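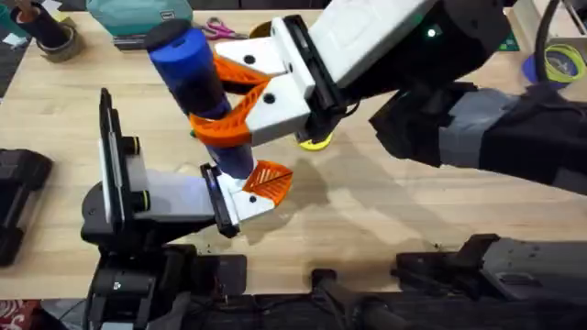 Prastix Motion Suite, release 5: review
Published March 22, 2019

The Closta technical department has assessed release 5 of the Prastix Motion Suite, a planning and control package for pairs of table-mounted arms. The trial used the department's own bench with soft ribbed fingers on both arms. The principal task was the handover of a cylinder from one gripper to the other.

Planning is the strongest part of the product. Both arms are treated as a single system, and the paths produced were smooth and kept proper clearance at the elbows. Of 3234 planned handovers, 55 were rejected by the software before any motion began. The rejection messages name the joint concerned, a welcome change from the previous release.

Control during the shared grip is adequate. The user may set which arm yields and how firmly. The standard values are too stiff for flexible fingers and should be lowered before first use. The manual mentions this only in an appendix.

Perception is less mature. The pose estimator copes well with a cylinder lying flat, but its estimate of the long axis drifts when the object is held at a slant and partly hidden by the fingers. The department obtained better results by importing poses from Meren, which required roughly 2 days of work on the interface.

The recording and playback tool is clear and dependable. Logs open directly in Navarrete without conversion. Licences are issued per workstation, and a replacement key must be requested in writing.

Recommended for laboratories with their own perception software. Other purchasers are advised to wait for the update announced for July.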